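Plonero under-shelf rack, 60 cm: two stars

I paid 439 kronor for this rack on the strength of the claim that it "doubles your cupboard". Mine is the same size as before, with a wire basket hanging in it.
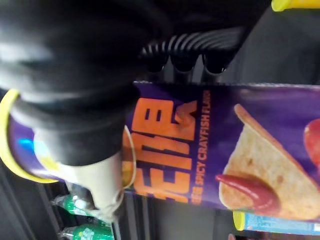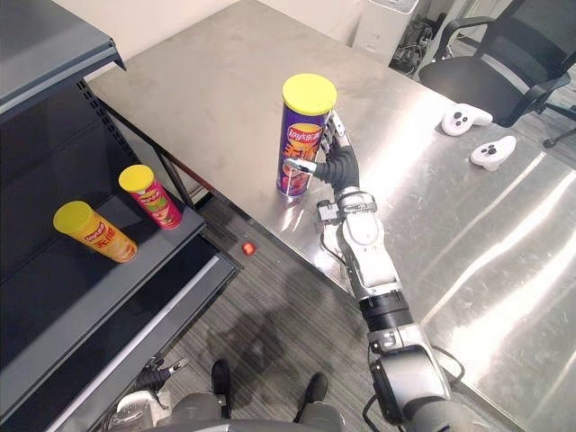 Fitting was easy enough, I'll give Plonero that. The hooks scratch painted shelves, though, and the gap underneath is mean. Mugs fit. Anything built like that tall purple canister has to lie down, and then it rolls to the back. The box says it holds tins "of all sizes", a phrase I'd like explained.

Birgit Haberkorn gave it five stars on the shop page after one day. Mine has been up since July and the front bar already sags. Wallin sells a plainer one for less.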